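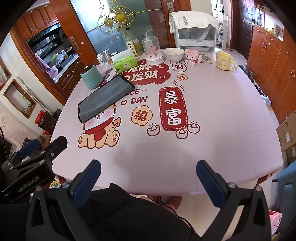 Towel folding, dining table, 9/22/25

Back on the question Kelly Garside asked in August: can the Flalero policy do a chore we would bother handing over? Today's chore is the small towel. Dark grey microfiber, printed tablecloth under it, tissues and jars left where they were.

Demos first, held in hand, fingers open before each approach. 64 kept, 2 thrown out for a late start.

Replay on the Irnden arm with last week's weights:
- Picks up a corner: fine on flat cloth.
- First fold: usable, edges off by 4 cm at worst.
- Second fold: pinches the tablecloth along with the towel. Same fault as at Haston.

Fumiko Ebihara thinks the approach is too low. I think the prints confuse it. Will test both.

My answer to Kelly for now is no. I can fold the thing faster than I can reset the arm.

To do: raise approach height, repeat on a plain cloth, charge the spare pack.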